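Two-arm battery sorter in the shared shop, first real layout
Workshop builds > Automation

lestora66
Finally have both arms bolted to the same extrusion frame and sharing one tabletop. Job is simple on paper: pick loose cells off the wood and put them in the red or the blue bin. I spent most of May on cable routing and the left shoulder still bugs me. The script is up to 484 lines and half of that is homing. Pics from the bench:

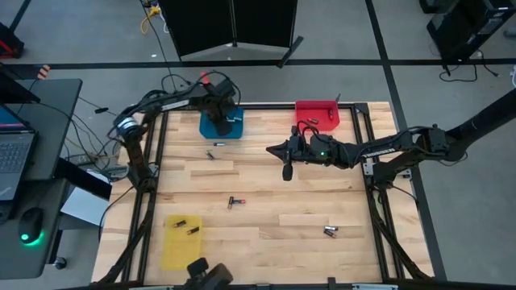
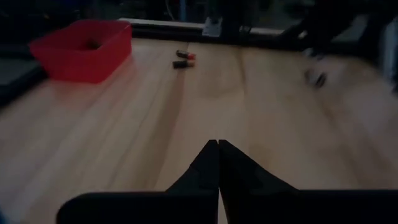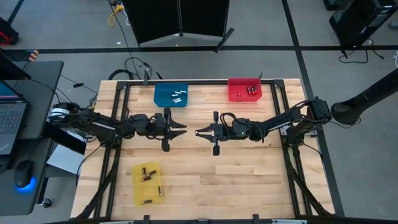
sorier_dan
What are you using to keep the two arms from hitting each other in the middle?

lestora66
A software line down the center of the table. Only one arm can hold the lock for the middle strip, and the other waits at its own side until it's released.

Biltik
That works until one arm faults while holding the lock. I'd put in a timeout.

Þórarinn Arnardóttir
I disagree with the timeout. If an arm has stopped in the shared strip, you don't want the other one moving in there after six seconds. Stop everything and make a person clear it.

Biltik
Fair for a fault. I meant a slow planner. Mine used to hang on a bad grasp and sit there all night.

lestora66
Mine hangs too. I'll do a full stop on fault and a warning on slow plans, and see how annoying it gets.

grims566
Also tape the contacts on any cell you don't know the charge of. Two ends touching in a bin is how we got a scorch mark on our bench.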